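Bench notebook, October, just after lunch
Table surface and the mouse corner
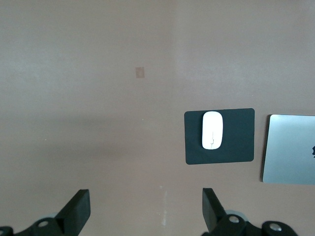
So I've been putting off writing about the table for weeks, and Grethe asked me again this morning whether we're keeping the pinkish top or going back to the gray one, so let me get my thoughts down while I still have them.

I like it. I didn't expect to! When Preben first talked about a matte surface in that color I thought it would look like a dentist's waiting room, and maybe it does a little, but it's easy on the eyes. The old gray top was glossy and by mid-afternoon I'd be squinting at the window's reflection and dragging my chair around to get away from it. With this one I can work straight through until Hrefna B. (Bergmann, I mean, we really need to sort out the initials on the sign-up sheet) throws me out at closing.

Downsides, to be fair. Pale marks show. There's a streak low down near the middle, a sort of light scuff, and I don't know whether it's in the finish or just on top of it. Tried to decide by tilting my head a lot. Not conclusive. To do: warm water and a drop of dish soap on a soft cloth first, then look again under the desk lamp. Please don't go at it with the scouring pad, anybody. The gray top got ruined that way and I'm still sore about it.

Then there's the little tan square farther up. I've been treating it as an old bit of tape, but Snædís says it's a stain, and we've had a longer argument about this than I'd like to admit. It's small and it isn't in the way of anything. If it's tape it should lift with a fingernail. If it doesn't lift, leave it, and I'll buy her a coffee.

Mouse and pad. The white wireless mouse is living on the dark charcoal pad on the right-hand side, and I'd like that to be its permanent home. Reasons, mostly for Preben, who wanted it straight on the tabletop: I tried it both ways for 3 days and the bare surface felt draggy to me, like pushing a bar of soap over construction paper. On the pad it glides. Also, white mouse on dark pad, I can find it without looking up from my notes. White mouse on a pale table, I kept patting around for it like I'd lost my glasses.

I've been parking it on the left half of the pad, which leaves the right half free. Comfortable for me but I'm short in the arm, so Grethe, try it and write your opinion underneath. She thought a smaller pad would do the job. Could be! My feeling is that once you pull the mouse to the right for anything long (the parts drawings, for example, where I'm forever scrolling sideways) you want all that room.

Side note on the shape, while I'm at it. It's a long rounded thing, smooth as a pebble, very nice to look at and slightly annoying to hold for a whole afternoon. There isn't much for the thumb to grab. After two hours on the Dandton drawings my hand had gone into a kind of claw. I'm going to try resting my wrist lower and see if it helps. Hrefna Blöndal has offered me her old fat one with the cord, and I may say yes, ugly as it is.

Light: the middle of the table goes dim, a wide soft shadow from the left, and it's brighter again toward the near side. Fine for mouse work, no good for reading small print. I moved my stack of labels closer to me yesterday and that was enough. If we get the second lamp (Preben has it on the Temba order, he says, though he said that in the summer too) I'd like it on the left side, as high as the arm will go.

Crumbs. I'm not naming names. There was a white speck more or less in the center when I looked, and it could be lint or paper or the remains of someone's cracker. One wipe at the end of the day, please, pad lifted and wiped under too. The pad itself gets a dry cloth only until we've found out what it's made of. I wrote to Flestano to ask and haven't heard back.

Left to do:
Soap and water on the scuff, me, tomorrow before ten.
Fingernail test on the tan square, Snædís, with me watching.
Grethe to try the pad and write below.
Spare batteries in the top drawer, 2 of them, and put the dead ones in the jar and not back in the drawer.
Ask Preben about the lamp again.

Grethe, your space starts under this line.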